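Search this journal Advanced search Go

4.2 Evaluation of the hand-held gripper kit

The second product in our comparison is the Levero kit, sold by Allureck as a ready set for recording manipulation data without a robot arm. The set contains two hand-held grippers, a wide-angle camera for each of them, and a license for the Foltis software, which aligns the recordings and converts them to training files. We bought the kit at the normal price and received no support from the seller except the public manual.

We selected packing of snacks for the main test. Bags of this type are difficult for many commercial grippers. The film is slippery and reflects light, the contents can break, and the outer shape changes at every grasp. In a shop or a small warehouse such goods are also very common, so a buyer of the kit would probably want to record them early. Following the protocol of Avcı, we worked in a furnished apartment and did not remove the usual household objects from the background. The operator held one gripper in each hand and moved packages between an open cardboard box and the cloth under it (Figure 2).

In total we collected 300 episodes. An episode was accepted if the Foltis software could compute a continuous path for both grippers and if the fingers were visible at the moment of contact. By this rule 241 episodes were accepted. The largest part of the rejected episodes failed in the path computation, mostly when the operator turned the wrist quickly above the box. The manual recommends slow motion, but it gives no speed limit, and our operators understood the word "slow" in different ways. We think that a simple warning sound in the device would solve a good part of this problem.

The mechanical quality of the grippers was satisfactory. Both fingers are driven by one trigger and close symmetrically, so that an upright bag stays near the middle of the camera view. The pads on the finger tips gave enough friction for plastic film at a low closing force. With biscuits we observed few broken pieces after a session, although the operators needed some practice before they stopped pressing too hard. The joints did not become loose during the test. The seller states a life of 4000 closing cycles for the pads, and we did not reach this number, therefore we cannot confirm it.

Two weak points should be mentioned. First, the wide lens sees a large part of the room, and motion blur is strong in the areas away from the fingers. Printed text on the held package can often be read, while the text on packages in the background is frequently lost. For users who want to train a policy which selects a product by its label, this is a serious limit. Second, the cable is stiff and pulls on the hand when the operator reaches over a high box wall. After nearly one hour, all operators complained about fatigue in the wrist.

The software was easier to use than that of the first product, but the export is slow and it must be started by hand for each session. We could not find a batch mode in the April version. The accepted episodes were used without further cleaning for the policy training described in Section 5.
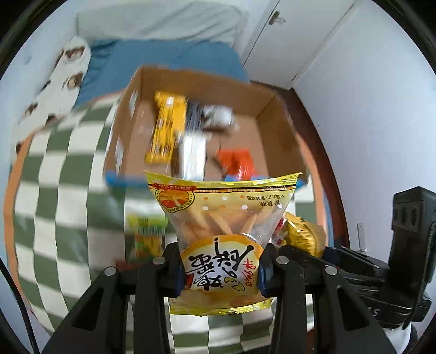

Figure 2. Grasp of an upright biscuit bag in front of the open box, seen from the camera of one gripper. The second gripper is at the far right.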